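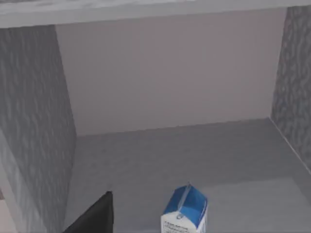

Switched to buying milk in cartons in February after years of plastic bottles. A few notes for anyone thinking of doing the same.

Price first. The small cartons cost 19p more than the same amount in a bottle at my nearest Bandero. Two shops further along, the gap is smaller but they run out by 4pm.

They keep just as long unopened. Once opened I give them 2 days before I start sniffing. The folded top doesn't close properly again, so I use a clothes peg. A bulldog clip also works but it rusts.

Don't put an open one next to onions. I did that and the tea was horrible until I worked out why.

Recycling is the awkward part. Our council doesn't take cartons at the kerb. They go to the bank behind the leisure centre, which is 700 metres from my door, so I save them up and go every other week.

Rinse them, open both ends and press flat. If you leave them whole you can fit hardly any in a bag, and the bank has a narrow slot that they get stuck in.

Someone asked why the council won't collect them. The leaflet says cartons are card with a thin plastic lining, and the local sorting place can't separate the two. The next borough does collect them. I don't know what they do differently.

For cooking I still buy the big bottle. A white sauce for four takes most of a small carton and it gets expensive. Rice pudding is worse.

The smallest size suits people living alone. I was pouring away the end of a bottle nearly every week, and now I pour away very little. That covers most of the extra cost.

Replying to a few of you: yes, you can freeze it, but decant it first. I put 200 ml in a tub with room at the top. It looks yellow when frozen and goes back to normal after a good shake.

Oat milk people, I haven't tried the Skuvunell one. It's on the list for next month if it's on offer.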